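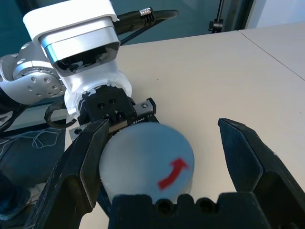

White foam puck on the tabletop, red arrow curving up to the right.

Welcome to the puck page! I've been making table games out of foam and paint since March, and Ona Koppel has been cheering me on the whole way.

I love this little puck. It's a plain white cylinder with a flat top, a bit fuzzy, and the red arrow is all the decoration it gets. The game is called Kostby and it's for 2 players. You take turns giving the puck a quarter turn or a push, and wherever the arrow points is where the next push has to go. Aivar Dzene beat me at it all weekend, and I made up the rules!

I tried a blue arrow first, but from across the table I kept losing track of it. Red is so much easier on the eyes. The foam does pick up lint, so I go over mine with a strip of tape before we play.

A full set is 8 pucks and a folded rule sheet. If you want the arrow pattern to trace, leave me a note in the guestbook and I'll send it over.

Raelene Hinds, Mon 28 October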